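Carnet d'atelier, chambre témoin Nurkthorpe
Juin, 14 h 35

Repris la chambre après le déjeuner. Le lit reste tel quel : couette blanche, plaid gris à franges qui retombe sur le côté. Pylyp Yatsenko voulait le plaid plié au pied, je le laisse drapé tant que le client n'a pas tranché.

Moquette : la référence taupe 2087 garde des traînées claires. Quelques déchets au sol aussi, une petite bouteille en plastique, un papier froissé, des emballages de snack. La corbeille noire en maille suffit pour le tout.

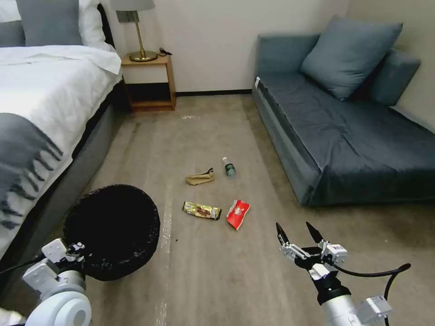

Reste à faire

- Aspirer dans le sens de la longueur, puis revoir les traînées à la lumière rasante.
- Petite étiquette blanche à l'angle avant gauche du canapé-lit : demander à Sproģis si on la coupe.
- Câble noir de la lampe de chevet, à fixer derrière la table de nuit. Attaches chez Urnura, sachet de 300, il en reste.
- Traversin du canapé-lit : essayer au centre, avec le grand coussin.

Plinthes sombres pas encore dépoussiérées. Je m'y remets à 16 h.

Commentaires

M. : Pour les traînées, brosse souple avant l'aspirateur. Ça a marché dans la 6.

Pylyp Yatsenko : D'accord pour le plaid. Ne coupez pas l'étiquette avant la réponse.

Contact atelier Wurkance | © Wurkance | Haut de page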